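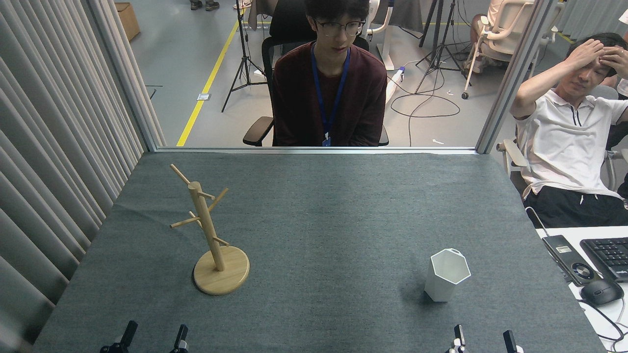
The noise from the upstairs study became my problem in June, when Hakim Rahman moved his standing desk to the other side of the room and my ceiling started reporting every step. I have rented the lower half of this house for long enough to know its sounds, and this one was new. A footstep through a timber floor is mostly energy below 100 Hz, which carpet does very little about. The sharper sounds above that (a dropped pen, a chair leg, a cup set down) are a separate matter and much easier to treat. A hexagonal cup put down on bare wood makes a hard click with a lot of high-frequency content. The same cup put down on a felt mat makes a dull tap. The felt lengthens the time of contact, so the force peak is lower and the upper part of the spectrum goes away. The lower part stays where it was.

Most of the confusion I run into on this subject comes from treating those two as one problem. People buy a thick rug, notice that the clicks have gone, and are then annoyed that the thumping continues. The rug did its job.

The floor between us is ordinary for a house of this age. Joists, boards on top, plaster underneath, and an unknown quantity of loose fill that somebody put in and later disturbed when running cable. From one small hatch in my hall closet I can see a single bay. The fill covers the plaster at one end and thins out to nothing at the other. I have no reason to think the other bays are any better.

I wanted numbers before spending money. A proper impact test uses a tapping machine, a box with steel hammers that strike the floor at a fixed rate while you measure the level in the room below. Renting one costs more than I was willing to pay for curiosity, so I used a rubber ball dropped from waist height and a measuring microphone on a stand in my living room. The result isn't comparable with any published rating and I don't claim it is. It is comparable with itself, provided the ball, height, and microphone position stay the same, and that was all I needed.

Hakim did the dropping. We recorded 232 drops over two evenings, at 11 positions on his floor, with the refrigerator in my kitchen unplugged for the duration. I threw out the ones where a car went by or where the ball caught the edge of a rug. What remained was consistent enough to be useful. The two positions nearest the middle of the joist span were the loudest in the lowest band, as you would expect. The quietest was directly over the wall between my living room and the hall.

His desk was standing on one of the two loud positions.

That explains why the problem arrived overnight with no change in how heavily anyone walks. The joists deflect most at midspan, and he had moved the place where he stands and shifts his weight all day to the exact location where the floor is easiest to excite. The old desk location was within a foot of the wall.

I then tried three surface treatments, because they were what we had or could get cheaply. The first was a dense wool felt underlay sold by Solheim in rolls. The second was a recycled rubber mat made by Nutel for home gyms, heavy enough that I carried it up the stairs in two trips. The third was the two together, felt on top.

The felt alone made a clear difference above 250 Hz and none that I could separate from scatter below 80. The rubber did better in the middle of the range and gave me 3 dB in the band below. The combination gave me 4 dB. Four decibels is audible if you compare before and after in quick succession. It is not what anyone means when they say they fixed a floor.

Moving the desk back to the wall gave me 7 dB in the lowest band and cost nothing.

I should say something about mass, since it is the usual advice. Adding weight to a floor lowers its response for a given force, and the effect is real, but the amount needed is larger than people expect. A floor like this one might weigh ten pounds per square foot. Doubling that buys you something worth having and also adds a load that the joists may not have been sized for. I am a tenant and am not going to propose it. The method I would look at in a house I owned is a separate ceiling below, on resilient hangers, with mineral wool in the cavity and two layers of drywall. It breaks the rigid connection, and it works at lower frequencies if the cavity is deep enough. Shallow cavities with light board can make the bass worse, because the board and the trapped air have a resonance of their own and it may land right where the footsteps are.

Cendari sells a hanger kit at $299 for a small room, before board, wool, or labor. I asked them for the resonance frequency at a stated load and got a brochure. The brochure has one curve on it with no load given. I have written back.

There is one more item I haven't resolved. At position four there is a faint rattle about a quarter second after the ball lands, with most of its energy near 2 kHz. It is there in every recording at that position and in none of the others. My first guess was the light fitting, an old Mernberg pendant with a loose glass collar, but the rattle was still present after I took the collar off and wrapped the rod in a dish towel. My second guess is a cable clip that has come away from the side of a joist. I can't see that bay from the hatch. I have ordered a cheap inspection camera and will put it through the hole for the pendant the next time the power to that circuit is off, probably Tuesday.

The recordings are 24-bit WAV files at 48 kHz. If anyone wants them for a comparison with their own floor, write to me and I'll send the lot, including the ones with cars.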